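Besuch auf der Textilpflegemesse in Basadholm

Drucken | Als E-Mail versenden

Im Juni war ich einen Nachmittag in Basadholm. Halle 8 gehört dort der Wäsche: Mangeln, Faltstationen, Waagen, dazu viel Hotelbedarf. Am Stand von Stanach ging es um das Handtuch und darum, wie man es ordentlich zusammenlegt. 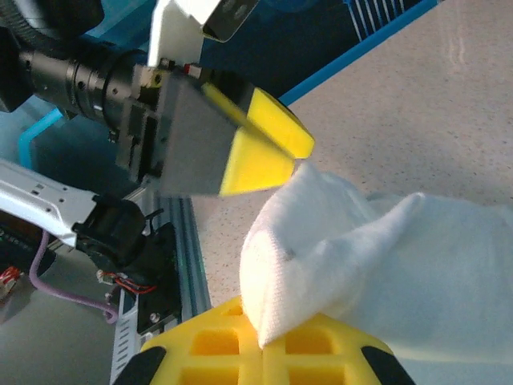
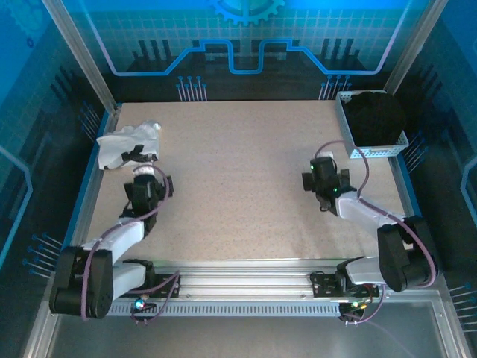
Weißes Tuch auf gesprenkeltem Tisch, hinten rechts der Korb mit den schwarzen Sachen — so im zweiten und vierten Bild.

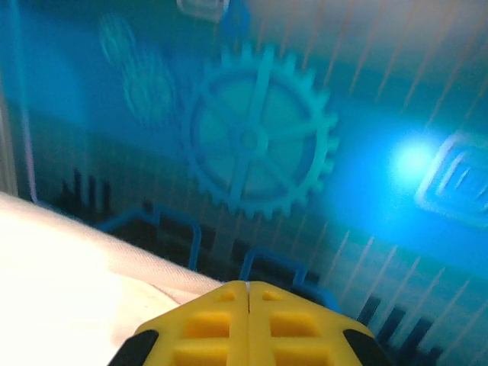
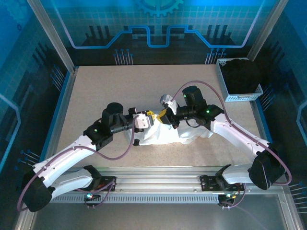

Das Falten hält den Betrieb am meisten auf, meinte Manee Khunthong, und ein Korb mit gemischten Größen koste mehr Zeit als 200 gleiche Tücher. In Sala lege man deshalb vorher nach Größe ab.

Bei Gesport nebenan gab es Regalwagen für 300 Teile und Kaffee. Der Rundgang endete um vier, der Bus zurück fährt vor dem Nordeingang.

Drucken | Als E-Mail versenden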